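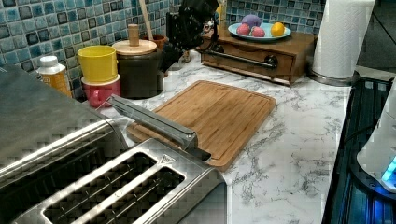
Search tips
Enter keyword
Go

Kitchen Counter Tips for Recording Robot Demonstrations

By Rhiannon Gronow

These are the habits we settled on at the Lundenport kitchen after recording 1078 demonstrations for the Weveck counter tasks. Most of them are housekeeping. A learning system picks up whatever is in the examples, including the bad habits of the person driving the arm.

Set the counter before you start the arm

Put everything out first: cutting board, toaster, canisters, fruit plate, paper towels. Walk away from it for a minute, then come back and check that it looks like a kitchen someone uses. Beginners tend to line things up with a lot of empty space between them. The arm learns fine on that and then fails in a real house.

Leave a few things on the counter that have nothing to do with the task. Cups stacked against the backsplash are good for this. So is a canister with a spoon behind it.

Move things between takes

Shift the cutting board a few inches and turn it a little after every take. Change the order of the fruit on the plate. We change the whole back row every 7 takes and write it on the log sheet. Before we did that, Wyn Rees recorded a full morning with the lemon in one spot, and the trained arm reached for that spot whether there was a lemon in it or not.

Keep heavy items where they are for a whole session. A toaster that moves every take wears out your patience and scratches the stone.

Shiny surfaces

Wipe the toaster with a dry microfiber cloth before each session. Fingerprints on brushed steel change how it looks from one hour to the next. For a glossy stovetop, use dish soap and warm water, then dry it. Skip the spray polish. It leaves streaks.

Unplug the toaster and empty the crumb tray before the arm goes anywhere near it. Stove off, knobs checked, same rule.

Driving the arm

Go slower than you want to, but don't stop in midair to think. A long pause gets learned as part of the job. If you have to think, finish the take, mark it as a discard, and start again.

Approach a round fruit from above and close the gripper gently. Plums bruise, and a bruised plum looks different by afternoon. Buy extra.

If you drop something and pick it up cleanly, keep the take. Efraín Cárdenas wanted those thrown out at first. We kept them in a separate folder, and the arm got better at recovering once they were added back.

Writing it down

One line per take: task, layout number, who was driving, keep or discard. Write the instruction the way a person would say it. "Put the lemon on the board" is fine. Use a pencil, the sheet will get damp.

Copy the files off at lunch and again at the end of the day. We lost a set in November by waiting.

Updated August 26, 2025

Recent tips
Cleaning gripper pads without solvent
Choosing cups that stack and unstack easily
How we sort discards, by Aled Gwynne
Drawer tasks: handles, slides and stuck fronts
Labeling storage drives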